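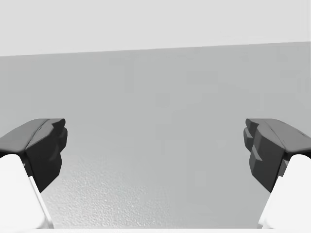
Campinas, outubro

Política treinada em simulação fecha a garra cedo demais, alguém já passou por isso?

Oi, gente! Estou tentando reproduzir um resultado de pega por imagem (câmera no punho, olhando os dois dedos) e empaquei. Treino tudo no simulador, com o Skemen, fundo cinza liso, dedos escuros, elos brancos. Gerei 615 episódios e a taxa de acerto em simulação ficou ótima. Aí levo para a garra de verdade e ela fecha antes de chegar no objeto. Em 19 tentativas pegou 4. Quatro!

Já conferi a calibração da câmera e a latência. Meu palpite é a aparência: o render é limpo demais, quase tudo cinza, e a bancada daqui tem risco, sombra, reflexo. Será que vale a pena randomizar textura ou é melhor juntar dados reais logo de uma vez? Tenho uma placa de vídeo só, então queria escolher bem antes de deixar treinando a noite toda.

borkedeo

luvby
Randomiza tudo. Textura, luz, cor. Aqui resolveu.

echeverri
Passei uns meses nisso, então vai textão. Eu não começaria pela textura da mesa. No seu render o fundo é um cinza quase sem detalhe, só com um granulado mais para o meio, entre as pontas dos dedos, e com a garra vazia a rede fica com pouquíssima pista de distância. O que sobra de contraste forte são os próprios dedos e os elos brancos. Desconfio que ela aprendeu a fechar pelo tempo decorrido no episódio, e aí qualquer diferença de velocidade no robô real estraga tudo.

Um teste barato: roda a política no simulador sem objeto nenhum. Se ela fechar mais ou menos no mesmo passo de sempre, achou o problema. No meu caso era isso mesmo (e eu culpando a iluminação, que raiva!). Comecei a variar a altura inicial e a velocidade de descida, e pus episódios sem objeto em que o certo era continuar aberta. Só depois mexi em luz e textura, e o ganho foi bem menor.

Ah, e varia também um pouquinho a posição da câmera em relação aos dedos. Na montagem real ela nunca fica igual ao modelo.

borkedeo
Fiz o teste sem objeto e fechou igualzinho, no mesmo passo!! Vou gerar os episódios de novo com 7 alturas iniciais e volto para contar. Valeu demais, echeverri. Luvby, a textura fica para a rodada seguinte.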